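Flimel pen sorting set

Version 2, updated 11/26/21

Maintainer: Morena Pagano. Arm and controller: Cor Bosman. Recording and notes: Koen Verschueren.

Summary

Flimel is a two-armed sorting rig being built in the shared workshop at Flakumthorpe. The arms take slim items one at a time from a shallow bin and stand them in a holder with drilled holes. This set holds the head-height video of people doing the same job by hand. It is used to train the grasp model. It holds no joint data.

Contents

clips/ 200 short recordings, one file each
labels/ one text file per clip, with start and end of each grasp
splits/ train and test lists
tools/ the script that checks labels against clips

Half of the clips (100) are marked for training. The rest are split between testing and a reserve that has not been labelled. Do not train on the reserve.

Labels

Each grasp has a hand (left or right), a contact point (barrel, upper end, lower end) and a state (lifted, held, placed, dropped). When both hands hold an item at the same time, each gets its own line. The start of a grasp is the first image in which the item has left the pile. Kristof Verstraete labelled the training part; Wim Timmermans checked it and corrected the lines where a clip had been read as the tip end of the item.

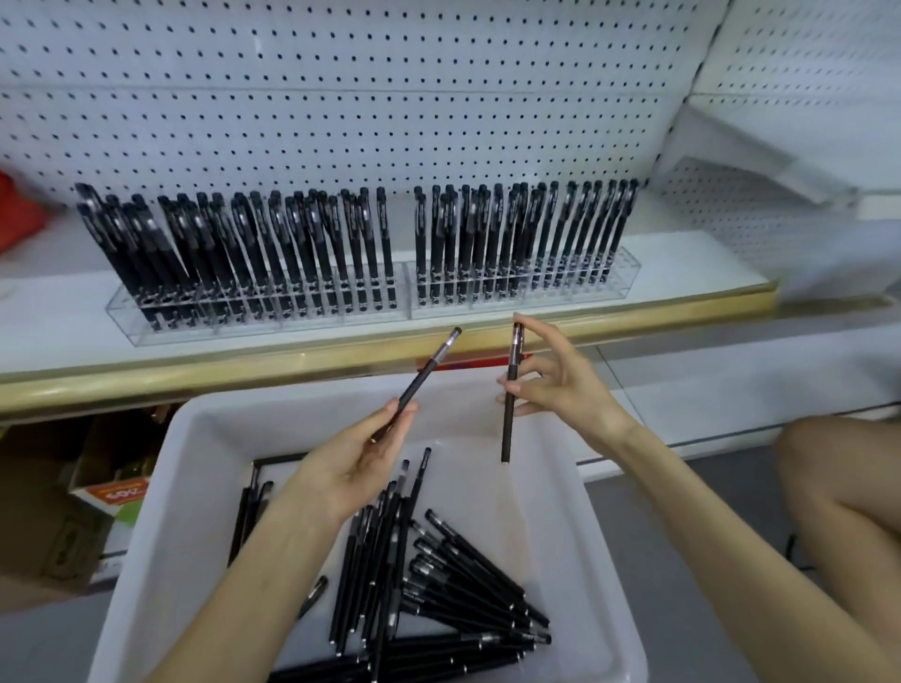

Fig. 1. Both hands holding: left on the barrel, right near the upper end. Tray below, drilled holders on the shelf behind.

Known problems

Items in a pile overlap, and dark ones are hard to tell apart. The item outlines from the first version were poor for this reason and have been removed.
Clear holders confuse the depth estimate. Hole positions should be taken from the drawing in the Dulitz folder.
11 clips have a late start label. They are listed in splits/late.txt and will be fixed in the next version.
Human hands turn an item between the fingers. The Kárason gripper cannot do this, so grasps that depend on it need to be filtered out before training.

Running the check

Run tools/check_labels from the top folder. It prints the name of any clip with a missing or reversed label and stops at the first unreadable file. Send corrections to Morena with the clip name and the line number.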